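House rules for the two-arm cell

8 October 2025

I said last month I would write up the rules we use on the tabletop cell, and Araceli Rivas has reminded me twice, so here they are. I run the bench at Kurnarau, which is a small shop. We do teleoperated and scripted manipulation work for other companies. The current job is for Lozano and it is all sorting and packing of small household items.

None of this replaces a real risk assessment. We have one of those, it lives in a binder, and Araceli signed it. The rules below are the working ones, the kind that go on a sheet next to the keyboard. There used to be 10. Now there are more, and I have stopped numbering them.

Hands

Arms go to rest and motor power goes off before anyone reaches in. Pausing the script does not count. People argue with me on this one because the arms are light and they have been bumped by them before with no harm done. A light arm can still pinch a finger against an aluminum post. The person who cuts the power is the person who reaches in, and the same person turns it back on.

Long hair tied back, no lanyards, sleeves pushed up. Gloves are fine if they fit.

Two arms, one object

Most of our trouble comes from handovers. When both grippers want the same thing, one arm has to be the holder and the other has to be the taker, and that gets decided before the run starts. We write it in the run sheet as H-left or H-right. The holder does not move while the taker is closing. The holder does not open until the taker has stopped. If you are teleoperating, say "closed" out loud, even if you are driving both arms yourself. It feels silly for a day and then you stop noticing.

Approach speed inside the last 10 centimeters is cut to the slow setting. We had it at the normal setting until spring and bent a finger on the second gripper. The replacement took 4 weeks to arrive.

If the fingers touch each other, stop and check the zero on both before going on. I don't care if it was a light touch. A gripper that is off by a hair will give you bad data for the rest of the shift and you won't see it until you replay.

Cables

Every moving cable gets checked at the start of the shift by driving the arm through its full reach, slowly, with your eyes on the cable and not on the screen. The wrist camera cables are the ones that go first. They need enough slack for the wrist to turn all the way and not so much that a loop can catch on the other arm. We replace them at 800 hours whether they look bad or not. The hour count is kept on a sheet taped inside the cabinet door, and yes, it should be in the software.

Props

All props for a task are listed on the run sheet before the session. Anything not on the list comes off the table. Clear plastic is allowed but gets its own note, since the cameras have a harder time with it and whoever reviews the recordings needs to know. Lids are set to the position written on the sheet, open or closed, and checked again after each reset.

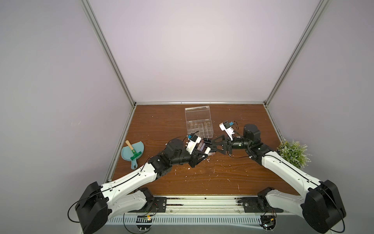
Small tubes and anything else that rolls are gripped at the middle where possible. Grabbing a handful at once is allowed only if the task calls for it. Bunico, our last client, wanted one item at a time with no exceptions, and Lozano does not mind. Read the task sheet for the job you are on and don't go by memory.

Cleaning

The brush and dustpan are part of the task kit for some sessions and cleaning tools for others, and this has caused arguments. The rule now is that the run sheet says which. If they are listed, they get treated like any other prop. A second brush hangs outside for cleaning the table between sessions.

No compressed air inside the enclosure. It pushes grit into the joints and onto the camera lenses. Wipe the lenses with the cloth in the Flukico case and nothing else.

Keeping or dropping a run

This is the part I changed most recently. A failed attempt is kept and marked as failed. We used to delete them and we lost a lot of useful recordings that way. A run is dropped only if the setup was wrong: wrong props, camera out of place, someone's hand in view. In the last batch of 96 we dropped 4, all for a camera that had slipped in its mount. Araceli thinks the mount should be pinned. She is probably right and I have ordered pins.

Whoever drops a run writes the reason next to it with their initials. "Bad" is not a reason.

I still don't have a good rule for how long one person should drive. Right now it is up to the driver. If your shop has a number that works, send it to me at the usual address.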